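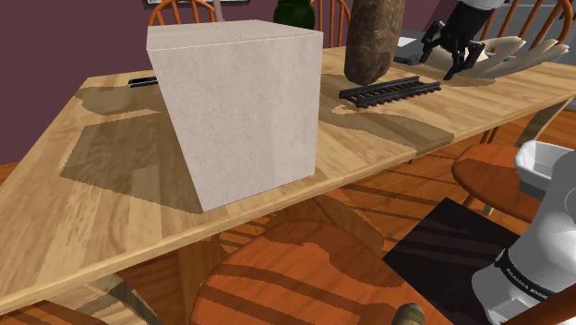 # The Dogar puzzle board, after a whole November of using it

I do jigsaws. I did them through college, I did them through two apartments with no proper table, and I have done them on cookie sheets, on the back of a bulletin board and once, for a very bad week, on the floor under a bedsheet. So when my cousin's husband Yogesh Pandey told me he'd bought a real puzzle board with drawers and a tilting stand, I was jealous for maybe a day and then I ordered the same one. It's the Dogar, the big size, the one that claims to hold a 2,048-piece puzzle. (Yes, that's a strange number for a jigsaw. Ernano, who make the puzzles I like best, cut theirs to that count and I have never found out why.)

I've now finished two puzzles on it and given up on a third, and I have opinions!

## What you get

The board itself, four shallow drawers, a felt cover that snaps on around the rim, and a folding stand that tilts the whole thing up toward you. There's a bag of hardware for the stand and a leaflet with drawings so small I had to take a picture of it with my phone and zoom in. Putting the stand together took me 40 minutes, and I'm decent at that sort of thing. Step three shows the hinge upside down. If your stand wants to fold away from you when you lean on it, that's what happened, and you need to take out the two long screws and flip the piece over.

The drawers come already in place, which I was grateful for.

## The surface

I love the surface. It's a gray felt, fairly tight, and pieces sit on it without sliding but you can still push a finished chunk across with the flat of your hand. That second part matters so much to me. My old roll-up mat from Pleveo had felt like a winter coat and every time I tried to move a section of sky it would buckle in the middle and pop apart – I said some words to that mat.

Gray is also a good choice for almost everything except puzzles that are themselves gray. My second Ernano was a harbor in fog. You can imagine. I ended up laying a piece of white poster board over the left half for the water pieces, and that was fine.

It does pick up cat hair. A lint roller gets most of it, but go gently near the edges, where the felt on mine is glued down a little thin. One corner has started to lift already and I dabbed some craft glue under it. Should I have to do that in the first month? No, I should not.

## The drawers

Four drawers, two on each long side. I use one for edges, two for colors and the last one for the pieces I have decided are from another puzzle (they never are). They slide nicely and they have a little stop so you can't yank them clean out, which a person in my house tested for me with great force.

My complaint is depth. They're shallow, so once you've got a layer of pieces in there you can't pile any more on top or they catch on the underside of the board when you close it. With a 1,000-piece puzzle you'd never notice. With a big one I had two cereal bowls going as well for the first week. I got into the habit of turning everything face up in the drawer, and it's slow, but then you can pull the drawer out and scan it like a tray and that's lovely.

Also, the drawers on the far side are no use to you if you're puzzling alone with the board pushed against a wall. You have to spin the whole board around. Bostine make a turntable for under theirs and I see why now.

## The tilt

I bought it for the tilt, because my neck is not what it was. There are three angles. The lowest is nice for everyday, the middle one is my favorite for long sessions, and the steepest one I tried exactly once. Loose pieces stay put on it if you don't breathe. A whole finished corner slid down into my lap while I was reaching for my tea, so I'd treat that setting as decoration.

At the middle angle, though, I could sit for two hours on a Monday night and get up feeling normal. I used to get up from the dining table walking like a shrimp. If you have any kind of neck or shoulder trouble I'd say this is the part worth paying for.

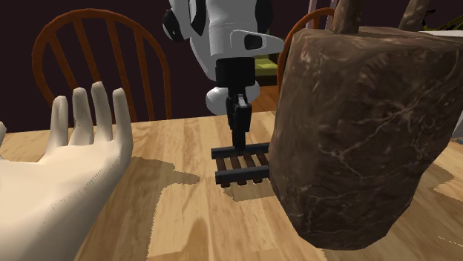 ## Size, weight and where on earth to keep it

It's heavy. It weighs 19 pounds with nothing on it, and you will want two people to move it once there's a puzzle underway and the drawers are full. I can do it alone if I take the drawers out first, but that means getting past those stops I just praised, one at a time, with a butter knife.

It's also wide. Mine overhangs a card table on both sides, so measure first. On a full-size dining table it's great and you can still fit dinner for two at the other end. When it's put away it goes behind the couch, standing on its long edge with the stand folded flat. The felt cover holds a half-done puzzle in place if you keep the board level. Standing it up with a puzzle inside is advertised, sort of, in a drawing on the leaflet. I tried it. Roughly 200 pieces came loose and gathered along the bottom like leaves in a gutter, and I had to redo a lighthouse.

## Things I'd change

- Deeper drawers, even by the thickness of a finger.
- Some kind of handle cutout on the short sides. There's nothing to grip.
- A cover with a few more snaps. It has two on each side and sags between them.
- Hinge drawing the right way up, please!

## So would I buy it again?

I would, yes, and I'd get the same size. Yogesh is less keen, but he only does 500-piece puzzles and I think he bought far too much board for himself. If that's you, the small Dogar has two drawers and no tilt, and a friend who has it carries it around under one arm.

If you already own a Bostine with the turntable and your neck is fine, I'd stay where you are. If you're on a roll-up mat and swearing at it, go ahead and treat yourself.

One last thing about the smell. Mine had a strong glue smell out of the box, and I left it in the spare room with the window cracked for three days before I wanted to sit over it. It's gone now. I've started a third Ernano, a vegetable market this time, and the tomatoes alone fill a whole drawer.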